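About Flimine

Lindiwe Baloyi started Flimine in a rented bay behind the Bennani warehouse, looking after one bin-picking cell that kept losing its place. We're a bigger crew these days (and the coffee is better), but we still love that same sort of work: setting up the Wekex picking cell, servicing it, and coming out when it's being stubborn.

Every visit starts with the bins. We check the rims and the base, set each one square in the cell, then teach the camera its four corners — matte and shiny plastic both — before the arm runs 200 trial picks. The Idlow site is on its 157th service, and we're still fond of it!

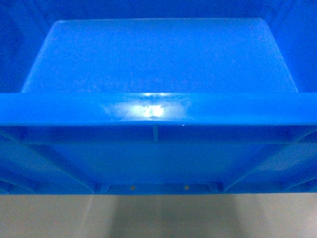 Blue parts bin with a well-scuffed front rim.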